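### 3.2 Home build and first trials

The hand-held gripper was put together over 2 evenings in the Parkov shared workshop and then carried straight into a bedroom, where we wanted to see how it coped with ordinary clothes. We had a great time with this part of the work, and it taught us more than the bench tests did. 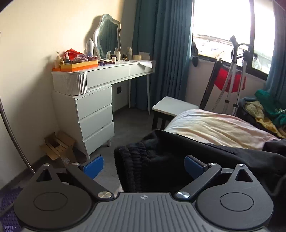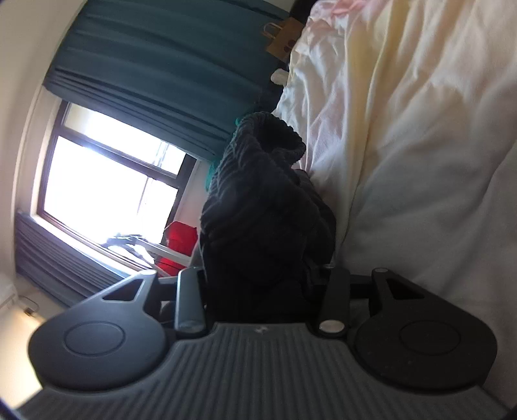
**Figure 4.** The hand-held gripper in a bedroom, with its fingers apart and dark fabric just beyond them.

Cloth is a wonderful test for a home-built linkage, because it gives the fingers so little to push against. Our first set of printed arms, made to the Ruddock pattern, flexed badly at the joints, and the tips met out of line as soon as a thick hem came between them. We thickened the arms and moved to larger pivot screws, and the change felt dramatic in the hand! The gathered cuff on the black garment in the first view of Figure 4 is exactly the sort of target we had in mind: the puckers stand up, so a finger pad has an edge to catch. Flat seams are much harder, and we return to them in Section 4.

Finger pads were cast from Indomell rubber. We ran 900 open-and-close cycles on the bench before the bedroom trials and logged 700 grasps on fabric afterward. The pivots needed tightening after every 70 grasps, a chore we hope to drop in the July build, which will use locking nuts from the Rernent kit. Drawings for both sets of arms are in the appendix, and we would love to see other home builders try them on their own laundry.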